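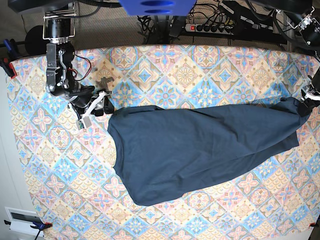

Figure 1. Dark slate-blue garment on the patterned tablecloth, one end gathered to a point.

3.2 Work surface and garment placement

The folding surface was covered with a tablecloth printed in diamond-shaped tiles on a diagonal grid. The print was kept for all of the trials in this section. Its light blue diamonds are the strongest element of the pattern, and the slate-blue fabric stays readable against them. A plain gray cover tested in January gave poor contrast along the hem and was dropped.

The cloth was clamped at the table edge. Small wrinkles near the edges, visible in Figure 1, were accepted as long as none ran under the garment.

3.3 Effect of a single-point hold

A garment held at one narrow point does not lie flat. In Figure 1 the material tapers from a wide, bunched end to a thin, twisted tail, and a darker crease marks where it doubles over. The lower hem lifts slightly from the surface. We logged three features for each trial: position of the main crease, twist at the held end, and hem lift.

Of 59 trials, 42 started from a single-point hold. In 18 of those the main crease had to be opened by hand before the first fold could be made. The other 17 trials started from a two-point hold at the shoulders, and the crease was opened by hand in two of them.

Crease position was scored from stills by two readers. Corinne Esposito scored the full set; the second reader scored the single-point trials only. Disagreements were mostly over hem lift — the printed tiles make a small shadow hard to judge.

3.4 Open points

Fabric weight was not controlled. The Moura shirts are heavier than the Hevero shirts and should be reported separately in Table 4.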